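Umness Handling Project -- Progress report to Clundby Fund
March 2021
Prepared by: Karine Zacharias

Dear Tahira Qureshi,

With this report I inform you how the equipment money was used since September and what we ask for the next period.

Purchases
The second arm from Kohlhase arrived complete and is mounted on its bench. We paid the invoice in full. The delivery from Zamurberg cost 382 euros, and this was not in our first budget. I took it from the travel line, where nothing was spent.

Gripper fingers
We planned to buy one set of fingers for the year. This was too optimistic. The pads wear faster on hard round objects than on boxes, and a new set takes 19 days to come. I would like to keep 3 sets in the store from now on, and I have put them in the table for the next period.

Tasks
The team now works with small objects close to push buttons. A golf ball is a good test piece -- it is cheap, it is the same size every time, and it rolls away when the grip is poor. The wrist camera and the light strips on the fingers stay in use for this work.
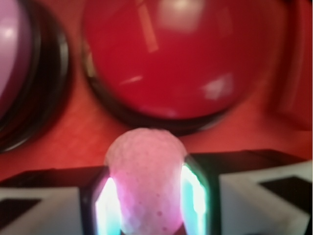
For the next period we ask for 2,000 euros. The largest part is for fingers and pads, then spare cables, and a small part for a second wrist camera. We do not ask for another arm. The service contract from Kohlhase is still under discussion, and I did not include it because their offer was not clear about the travel of the technician. When I receive the corrected offer I will send it to you separately.

Please tell me if the change in the travel line needs your signature.

With kind regards,
Karine Zacharias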